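Início | Notícias | Robótica | Arquivo | Contato

Método da Tidima reduz erros ao empurrar objetos com braço robótico

25 de novembro de 2021 | Redação Nirelell

A equipe do projeto Cirix, da Tidima, divulgou um método de planejamento para empurrar objetos com uma haste rígida, sem preensão. O modelo foi treinado com 1.892 trajetórias e estima o deslocamento de cada peça antes do contato.

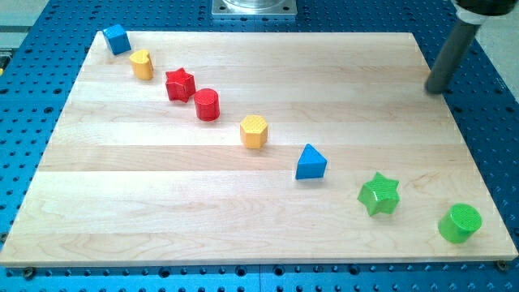

Haste cilíndrica do braço sobre a prancha de madeira, com os blocos coloridos dispostos em diagonal.

Em 1.000 ensaios, o erro médio de posição final caiu 37% em relação ao planejador de referência. O ganho foi menor com prismas triangulares, cuja rotação após o contato ainda é mal prevista. Outros 452 ensaios, feitos com peças ausentes do treinamento, serão analisados em separado.

O código foi depositado no repositório Kuzmenko. A coleta de dados terminou em agosto.

Última atualização: 16h20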